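Shared workshop teaches a robot arm to rebuild old computers

By Beryl Fairclough
20/06/2024

If you've walked past the old joinery on Gosling Street lately and wondered about the lights being on so late, I can put your mind at rest. The members of the Flotarton Shared Workshop have been busy with a robot arm, a stack of retired office computers and a fair bit of tea, and they were kind enough to let me sit in for an evening and ask all the questions I liked (which was a lot, as anyone who knows me will expect).

The project goes by the name Uvance, and what they'd like it to do is easy to say and rather harder to pull off. An old desktop tower is laid on its side on the bench with its cover off, and the arm reaches in and puts a hard drive where it belongs. A person can do this in a few seconds without thinking much about it. The arm has to be told everything: how high to start, how far to come down, how tightly to hold on, and when to let go!

Dean Blackburn, a retired telephone technician who has belonged to the workshop for five years, got the whole thing going in January after the Brultham library replaced its public computers and offered the old ones to anybody with a ute and a strong back. "I took the lot home and my wife had a few words to say about the garage," he told me. "So they came here instead, and then I thought, well, what are we going to do with them?"

Selorm Quansah had the answer. She programs machinery for a living and had been itching for a project of her own colour and flavour, something she could fiddle with after tea with no customer ringing up to ask when it would be finished.

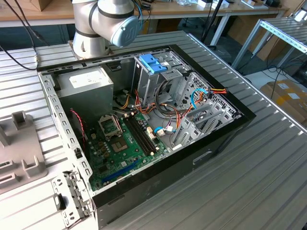

Why old towers are a good teacher

Selorm is fond of these machines for the very reasons most of us threw ours out. They're roomy, they're built from plain sheet metal, and the drive sits in a plastic caddy that slides into its own bay. There's a blue latch at the bay that even I could find once it had been pointed out to me. What makes life difficult is the wiring. Power leads loop about in the middle of the case, and a data cable will happily wander into the path of anything coming down from above, so a good part of every session goes on deciding which lead should be tucked where before the arm is allowed near it.

The tower on the bench while I was there had an empty processor socket, and I did ask whether that mattered. Floarea Olteanu, who looks after the written side of things and keeps a very thorough logbook, explained that for practising with drives it makes no difference at all. They aren't switching the computer on, they just need the case and its insides to be the right shape and in the right spot.

The logbook was a pleasure to read, by the way. Floarea has recorded 96 practice runs so far, each with a line or two in her neat handwriting, and the remarks range from "lovely" to "caught the rim again, Dean sulking". The group has set itself a goal of 1,000 runs before they'll call the program finished, and Floarea says she has already bought the second notebook.

I was allowed to stand by for several attempts, and I'll admit I held my breath for every one of them. The drive is held upright in the fingers of a Robotiq gripper, wrapped in its light blue caddy, and down it goes toward the open case while everyone leans in and goes very quiet.

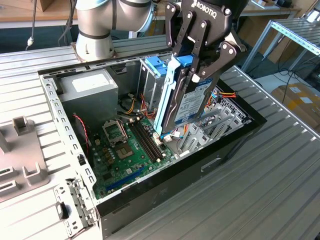
Open evening and a call for old drives

The workshop has a small grant of $2,000 from the district's community fund, most of it set aside for a second fixture tray and for proper shelving, and the group would like to show people what the money is doing. An open evening is planned for later in the winter, with soup, and Kazuhiro Kawaguchi will be running a table for children who'd like to take a computer apart with a screwdriver and their own two hands.

In the meantime they would be grateful for 3.5-inch hard drives in any condition, working or not, with or without caddies. Please wipe anything private before you drop it off. The side door on Gosling Street is open most evenings after tea, and if there's no answer, knock loudly, as the radio is usually on.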